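Search tickets, assets, people
Advanced search

Ticket: Second gripper for the Prindell arm – hold or buy
Queue: Equipment requests
Opened by: Suha Khoury
Priority: Normal
Status: Waiting on quote

Original request

We budgeted for one gripper in October and I am now asking for a second. The Bech unit we picked is wide across the housing, and the Larnwood room layout has a narrow floor area next to the tall grey block. Before we spend money I want to know if the wide gripper can work in that space or if we need the slim one from Batlow. The slim one is 900 more.

Please don't order either until this ticket is closed. The Bech quote can be renewed once, and after that we go back to list price.

Log

9:10 – Loaded the Larnwood layout in the simulator with the Bech gripper model. Arm would not reach the start pose. Error was a joint limit on the wrist.

9:35 – Base height in the file was wrong. It was set for the old cart. Raised it by 130 mm to match the stand in the purchase plan. Start pose now loads.

10:20 – Ran the approach path 5 times. It finished 3 times. The other two stopped on a contact warning between the gripper housing and the stand.

10:45 – Checked the stand model. The collision shape is a plain box and it sticks out past the legs. This may be the whole problem. If so, the wide gripper is fine and we are looking at a bad file.

11:30 – Asked Batlow for their slim model so we can run the same path with it. They want a signed form first. Form sent.

1:15 – Saved a view from the wrist side for the purchase file. Finance asked what the money is for and a list of part numbers was not helping. 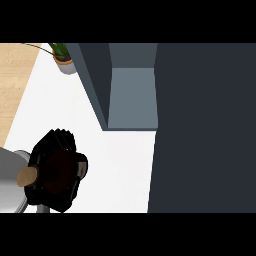 Larnwood layout in simulation, gripper over the white floor, grey block and potted plant behind.

1:40 – Replaced the box on the stand with a closer shape. Have not rerun the path yet. The simulator license is shared and Prindell support has it until 3:00.

Budget notes

If the rerun is clean, we buy the Bech gripper only and the 900 goes back to the spares line. If it still stops, I would look at moving the stand in the layout before paying for a slimmer gripper – moving it costs us nothing but a new floor plan. Mounting plate and cable are the same for both, so those can be ordered now under the existing approval.

Open items

Rerun path with new stand shape – Suha
Batlow model – waiting on them
Renewed Bech quote – requested, no reply yet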